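Alphabet Blocks and Sorting Order -- Project Report, Metwally Hall Design Studio

Group 5, submitted December 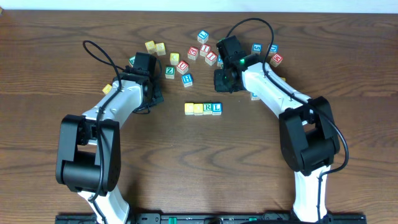

Our question was simple, does the color of a letter block slow you down when you're hunting for a certain letter. We borrowed a set from the Taltent play library and wrote 10 short words on cards. One person reads the card, the other finds the letters and puts them in a row. Colors mixed on purpose -- a row might go yellow, yellow, green with an R on it, then blue with an L at the end. Spare blocks stay scattered behind the row so you have to search.

Method. 35 rounds total over two afternoons. Timed with a phone. 8 rounds thrown out, wrong word read or the timer didnt start. First card was always a practice one and is not in the results.

Results. People looked for color first even when we told them not to. If two letters in a word were on same-color blocks the second one got found faster. Slowest rounds were the ones with letters lying face down, we should of fixed that before starting. After the Tuesday session we turned all the faces up and times got more even.

Problems. Wood grain on the table is dark and wavy and two people said it was distracting. Next time plain paper underneath. Also the Zurport timer app drops the last round if you close it, so write times down by hand.

Still to do -- repeat with one-color blocks from the Mevila set, same cards, same table. Graphs are in the appendix, raw times on the sheet behind it.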